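Ticket 245, Brevstead polling enrolment desk
Opened 2/5/21
Status: open

Voter roll upload failing again. More than 300 new enrolments from the Khokhar rally stuck in queue. Error 13 every time. Restarted twice, no change. Cleared cache, same. Party scrutineers allready ringing about it, want the roll before the runoff.

Tried the Bevden server instead. Got half way then timed out. 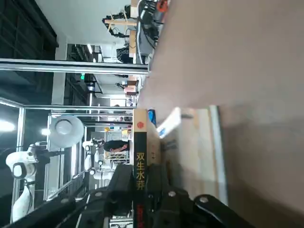 Soledad Cuesta replied that Bevden is locked till the electoral office signs off, use Drallamo and split the file.

Splitting now. Will update tonite.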